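Naketden 教示キット T3 製品情報

概要

Naketdenは、協働ロボットアームに作業を教示するための機器一式である。作業者がアームの手首部を直接持って動かすダイレクトティーチングと、卓上の操作側アームから従動側アームを動かすリモート教示の両方に対応する。いずれの方式でも、関節角、グリッパ開度、カメラ映像を同一の時間軸で記録する。記録は1回の動作を1エピソードとして保存され、再生、区間の切り出し、学習用形式への書き出しに使用できる。

本製品は、小型の電子部品、リード線付き部品、ワイヤハーネスなど、形状が一定しない対象物の取り出しと移載を主な用途とする。座標指定による従来の教示では、対象物の姿勢が変わるたびに把持点の修正が必要になる。Naketdenでは、姿勢の異なる複数のエピソードを記録し、動作モデルの学習に用いる。

教示方式

ダイレクトティーチング
手首部のイネーブルスイッチを押している間、アームは重力補償状態となり、手で誘導できる。スイッチを離すと現在位置を保持する。手首まわりのケーブルは、誘導中に引っ張られないよう余長を持たせて配線する。グリッパの開閉はペンダントまたはフットペダルで行う。作業者の手が手首カメラの視野に入りやすいため、視野内の手の有無をエピソードの属性として記録できる。

リモート教示
操作側アームの動きを従動側へ伝達する。縮尺は等倍のほか、微細作業用に縮小比を設定できる。作業者は従動側の可動範囲の外に立ち、作業台を直視するか、モニタの映像を見ながら操作する。力覚の提示はオプションである。

カメラ構成

標準構成は手首カメラ1台、固定カメラ1台とする。手首カメラはグリッパ指の先端と対象物を近距離で捉え、把持直前の位置合わせに用いる。固定カメラは作業台全体を捉え、容器の配置とアームの姿勢を記録する。

ハーネスの移載作業における手首カメラと固定カメラの映像

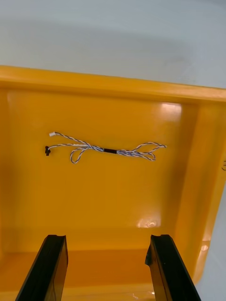
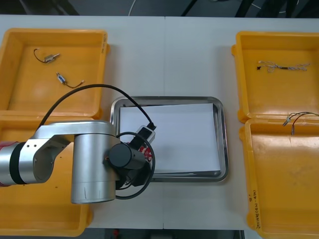 写真2点とも：Maksymiv 撮影／提供 Adeck

手首カメラの映像では、青と白の撚り線に黒いスリーブを付けたハーネスが、黄色い容器の底面に平らに置かれている。グリッパ指は開いた状態で手前側にある。光沢のある樹脂容器では、底面に照明の反射が生じる。反射がコネクタや線端に重なる場合は、照明の角度を変えるか、露光を固定して記録すること。自動露光のまま記録すると、エピソード間で線材の色の見え方が変わることがある。

固定カメラの映像では、左右に黄色系の収納箱、中央に白い紙を敷いた金属トレイが配置されている。容器の位置は教示中に動かさないことを原則とする。位置のばらつきに対する耐性が必要な場合は、エピソードの合間に容器を移動し、移動後の配置を新しい条件番号で登録する。

線状物を教示する際の注意

ハーネスの把持位置は、結束部またはその近傍を推奨する。分岐した線の先端を把持すると、持ち上げた際に残りの部分が垂れ、容器の縁に掛かりやすい。ループ状にたるんだ線がある場合は、指が輪の中に入らない進入方向を選ぶ。

進入時は、対象物の上方でいったん停止し、指の向きを線の走行方向に対して直角に合わせてから下降する。停止点はペンダントのマークボタンで記録できる。マークを付けた点は、後の編集で区間の境界として利用できる。

把持後の上昇は低速で行う。壁面との接触が生じたエピソードは削除せず、「接触あり」の属性を付けて保存する。学習に含めるかどうかは書き出し時に選択する。

記録と編集

付属ソフトウェアVavlowで、記録、確認、書き出しを行う。エピソード一覧には、作業名、条件番号、教示者名、成否判定、所要時間が表示される。成否判定は教示者が記録直後に入力する。未入力のエピソードは書き出し対象から除外される。

編集機能は区間の切り出しと属性の変更に限定している。軌道そのものの平滑化は書き出し時のフィルタとして適用され、元データは変更されない。

主な仕様

エピソード保存数（内蔵記憶域、標準設定）：200
操作側アーム最大リーチ：70 cm
縮小比設定：3段階
制御ボックス幅：161 mm
教示方式：ダイレクト、リモート（切替式）
カメラ：手首1、固定1（固定カメラは増設可）
記録項目：関節角、関節速度、グリッパ開度、映像、マーク、属性
同期方式：制御ボックスによる共通タイムスタンプ

標準付属品

操作側アーム、制御ボックス、ペンダント、フットペダル、手首カメラおよび取付金具、固定カメラおよび支柱、校正板、ケーブル一式、Vavlowライセンス（1台分）

従動側アーム、グリッパ、作業台、容器類は付属しない。対応アームについては適合表を参照のこと。適合表にない機種は、制御インタフェースの仕様書を添えて問い合わせること。

設置条件

作業台は振動の少ない床面に設置し、従動側アームの基部と固定カメラの支柱をそれぞれ確実に固定する。カメラの取付位置または向きを変更した場合は、校正板による再校正が必要である。校正値は条件番号ごとに保存される。

カメラケーブルは、アームの全可動範囲で引っ張りや挟み込みがないことを低速で確認してから締結する。床面を通すケーブルは作業者の動線を避ける。

ダイレクトティーチングを行う場合は、設置場所ごとにリスクアセスメントを実施し、アーム側の速度制限および力制限を有効にすること。非常停止ボタンは、教示者が姿勢を変えずに手の届く位置に置く。

導入支援

初回の教示講習は、据付当日に現地で実施する。講習では使用者の実際の部品を用い、校正から書き出しまでの手順を一通り行う。部品の貸与が難しい場合は、形状と線材の仕様を事前に連絡すること。

技術窓口：Adeck 教示機器担当　Vira Ostapchuk
海外案件窓口：Aisling Corrigan

仕様は改良のため予告なく変更することがある。適合表と取扱説明書は3月改訂版が最新である。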